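Visual odometry drifts only while the gripper is holding something

Tags: visual-inertial, fisheye, masking, Riltby

fahy_k
posted 2022-04-12

I'm running Riltby on footage from a hand-held gripper with a fisheye camera on it, 30 fps, IMU synced. The output is supposed to be a clean end-effector trajectory for a pick-and-place policy. The task is to pick a computer mouse up off a desk and put it down on a mouse pad, which a toddler can do, and which the toddler's pose estimate presumably survives.

With the fingers open, tracking is lovely. The desk has plenty of texture at the back: a purple sign with a 7 on it, outlets, succulents, books leaning at the sides, a ledge of ornaments above. Riltby eats it up. Then the fingers close on the mouse and over the next few seconds the trajectory quietly decides that I am moving less than I am. A lift comes out a bit short. A sideways carry comes out very short. When the mouse is released the tracker relocalizes, the pose jumps, and the policy gets to learn that teleportation is part of the job.

I already have a static mask over the lower part of the image, drawn by hand on a frame with the fingers open. It covers the brackets and the magenta pads. Two frames with the fingers open and two with the mouse held, not in that order:

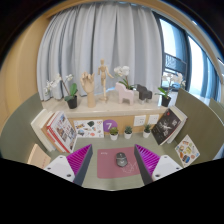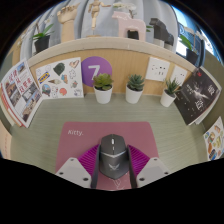
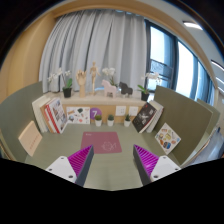
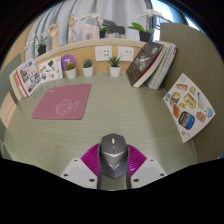
What I have tried

1. Raising the RANSAC threshold. Worse.

2. Lowering the RANSAC threshold. Also worse, and slower, so at least it was thorough.

3. Recalibrating the fisheye intrinsics. Reprojection error went down a little and the drift did not notice.

4. Raising the feature cap from 800 to "whatever you like." On one clip Riltby settled on 3291 features per frame and ran at the speed of a glacier. Same drift.

5. Blacking out the whole bottom half of the image. The drift mostly goes away but now tracking fails when I point down at the desk, where the bottom half was doing honest work.

Is this a calibration problem, an IMU weighting problem, or a me problem?

Jianhua Yuan
accepted

A mask problem, so partly you.

Your mask was drawn with the fingers open. When they close, the pads move toward the middle of the image and out from under it, and they bring the mouse along. Look at your two frames with the mouse held: there's a scroll wheel, a light band and an emblem with nice sharp corners. A corner detector loves all of that. And every one of those corners is rigidly attached to the camera, so it stays at nearly the same pixel however far you carry the thing. To the tracker that is a very consistent set of points reporting that you are standing still. The background reports that you're moving. The optimizer is a diplomat and splits the difference.

That also explains why neither RANSAC setting helped. The grasped points aren't scattered noise, they agree with each other beautifully. Loosen the threshold and they get in. Tighten it and you start throwing away background points near the image edge, where fisheye residuals are larger anyway, while the mouse sits smugly near the center.

What I would do:

Make the mask a function of gripper width. You must be logging the width if you're training a policy. Draw masks at fully open, half, and closed, and interpolate the polygons. An afternoon's work, mostly clicking.

When the width says closed and has stopped changing, add a blob between the fingertips big enough for the held object. Be generous. You have the whole back of the desk to track on.

As a second line of defense, drop tracks that move less than a pixel or so over a window in which the gyro says the camera rotated. Do this on rotation only. Integrated accelerometer displacement over a short window is a rumor.

Then put your feature cap back to 800 and spread them with a grid. More features only gave the mouse more votes.

One warning: mask the object before it's lifted, at the moment of contact. If Riltby has triangulated points on the mouse while it was sitting on the desk, those are now map points, and the map believes they should still be there. Delete any landmark that projects inside the grasp blob when the fingers close. Leave this out and you'll be back with a new thread.

fahy_k

Landmark deletion was the piece I would never have guessed. With the width-driven mask alone, the jump at release shrank but was still there. With the deletion added I can't find it in the 379 clips I reran. There is one clip where tracking dies completely, but in that one I seem to have put the gripper down and walked off.

For anyone copying this: my width log lagged the video by several frames, so the mask was politely arriving after the fingers. Fix the timestamps first.

ulska

had same issue, switched to the Pavholm tracker and it went away. didn't look into why

Jianhua Yuan

Pavholm runs a learned segmentation of whatever is in the hand before it extracts features, so same fix with a GPU attached. Fine if you have the GPU. It does struggle with dark objects on a dark background in my experience, so check the masks on a few clips before you trust it with a whole dataset.

bracket_tax

Have you tried cleaning the lens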